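2024-05-04
Posted by Quezada to the Zorkthorpe table-coverings list

On the earlier question:

> Has anyone kept a printed fern cloth flat on a work
> table for more than a season? Ours creeps at the
> near edge. Also, does the print hide small parts?

We have had the gray fern print with the orange blossoms down since November. Creep stopped once we cut the cloth 7 mm short of the rail and taped the underside. 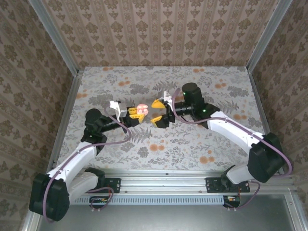
Tape was Zerner double-sided, one strip per edge. A full roll did two tables. Do not stretch the cloth while laying it; the leaves go visibly crooked near the corners.

As for small parts, pink and white both read well against the gray. Orange is the one to avoid, and pinkish orange is borderline when the piece is flat and round.

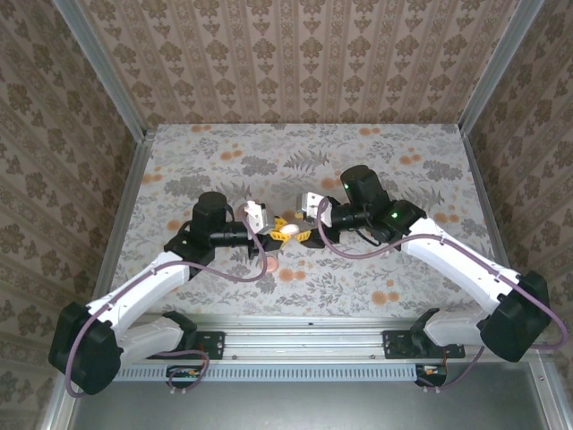 Cleaning is a damp cloth only. Ikari sells a matte version at 600 mm width, too narrow for us without a seam. If you have tried it, please post how the seam held.

131 views | 7 replies | 0 shares
Contact the list owner | Copyright Zorkthorpe | Back to top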